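Juvthorpe customer newsletter
Monday, September 15, 2025

Changes to your TV box and antenna service this fall

If you get your television through Sendport, you will see a few changes between now and December. Most of them need nothing from you. One of them does, so please read the part about the older boxes.

The channel list is being renumbered. Local stations stay where they are. Sports and movie channels move to higher numbers, and the shopping channels move to the end. Your box will pick up the new list overnight if it is left on standby. If you switch it off at the wall when you go to bed, open Settings, choose Channels, and run a rescan in the morning. A rescan takes up to 11 minutes. Recordings you have already made are kept, but series recordings on a channel that moves have to be set again.

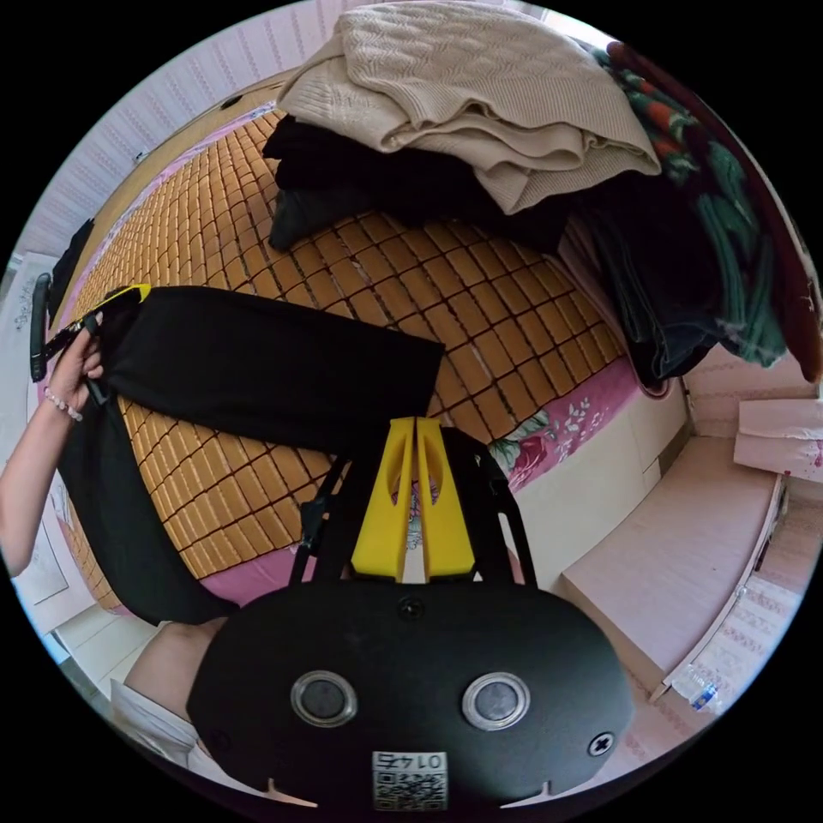

A black garment held at one end over the bed.

The first Evo boxes will stop receiving program guide updates in December. There are 751 of them still in use in our service area. Live channels will keep working on these boxes, but the guide will be blank and you won't be able to schedule a recording from it. To find out which box you have, turn it over and look for the model name next to the power socket. If it says Evo with no number after it, call the office and we will put you down for a replacement. There is no charge for the box or for the visit.

Replacement visits are already under way on the north side of town and will move south from there. We have 2,970 customers on the service and only two vans, so please take the first appointment you can manage. Someone over 18 has to be home. Move anything heavy away from the TV beforehand and have your remote handy.
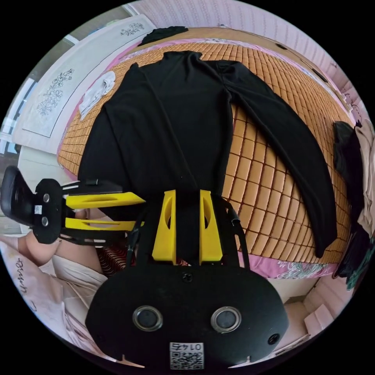 Antenna customers are not affected by the box change. You may still need to rescan, and a few homes on the low side of the river could lose one or two stations after the new list comes in. In most of these cases the cause is an old splitter or a corroded connector, and the antenna itself is fine. Pascu, our installation contractor, will check the signal at the wall plate before recommending any new equipment. You will get a written price first.

If you watch in a second room, check that TV as well. Each one has to be scanned separately, and homes with more than 4 sets on a single antenna usually need an amplifier.

The office phone is staffed on weekdays from nine to five. The billing date and monthly rates stay the same. Old boxes and remotes can be left at the front counter or handed to the installer.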